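Workshop tips: looking after a two-jaw gripper

Maintenance notes for the Clinar hand-held gripper, second issue, 22nd August. Compiled by Wilma Moffat from the service log at Talier. Unit 17 is used for the examples, but the procedure is common to all the hand tools on the bench list.

Cleaning the pads

Pads are cleaned at the end of each shift and again before any calibration. Use a lint-free cloth dampened with water and a drop of plain dish soap. Wipe along the texture first, then across it. Do not use acetone, methylated spirits or citrus cleaner; all three harden the surface, and a hardened pad slips on glazed crockery long before it looks worn.

Let the pads air dry with the jaws fully open. A hair dryer on the cool setting is acceptable. Flour, sugar and cooking oil are the usual contaminants on kitchen work. Oil needs two passes with fresh cloth. If the colour of the pad has gone patchy after the second pass, log it and fit a new pair.

Always change pads in pairs. A new pad opposite an old one closes off centre, and the error shows up as a twist when the tool picks up anything flat, such as a saucer or a folded tea towel.

Pivot pins

Check the pins with the power off and the battery out. Hold one arm still and rock the other sideways at the tip. Any click you can feel is too much. Side play at the tip should be under half a millimetre, measured with a feeler gauge against a square block.

Apply one drop of light machine oil per pin, then work the jaws through 20 full strokes by hand and wipe off the excess. Oil that migrates to the pads has to be cleaned off as described earlier. Grease is not suitable. It holds crumbs and lint, and after a few weeks the linkage feels gritty near the closed end of travel.

A pin that has walked out of its seat is pressed back with the arbour press and the brass drift. Do not tap it with a hammer. The arms will take the load in the closing direction but they crack around the bore if struck from the side.
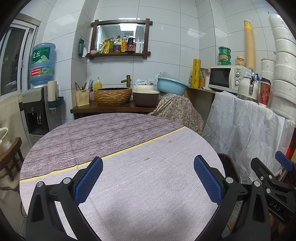

Fasteners on the body are tightened in two stages, finger tight and then a quarter turn with the short key. Overtightening strips the inserts. If an insert spins, replace it; thread locker will not hold it for more than a day or two of use.

Zeroing the opening

Zeroing is done after every pad change and after any drop, however minor.

Power up with the jaws open and leave the tool for five minutes.
Close the jaws slowly with nothing between them. Stop at first contact.
Hold for a count of three and press the set button once.
Open fully, then close on the 64 mm gauge block.
Read the display. Within 0.5 mm either way is a pass.

If the reading drifts between attempts, look at the cable before blaming the sensor. Mihret Berhe traced four of last November's faults to the strain relief, where the outer jacket had pulled back and left the inner wires flexing. A new relief takes ten minutes to fit.

Work surface

A vinyl or fabric cover should lie flat before a session. Creases catch the lower edge of the pads when the tool is brought in at a low angle, and repeated snagging lifts the pad corner. Brush off scraps first. Hard crumbs bed into the texture and have to be picked out with a wooden toothpick, never a metal one.

Keep the tool at least an arm's length from any sink or kettle. The body is splash resistant at the front only, and the battery door has no seal.

Service intervals

Pads: inspect daily, replace at 157 hours or at the first visible tear.
Pins: oil weekly, measure side play monthly.
Fasteners: check weekly.
Cable and strain relief: inspect monthly, replace yearly.

Unit 17 had logged 3,131 closing cycles on its present pads at the time of writing and was still within tolerance. Spare pads are in the Cledeo drawer, second from the top. Pins and inserts come from Amadi on the regular parts order, so put the request in before the tray is down to its last set.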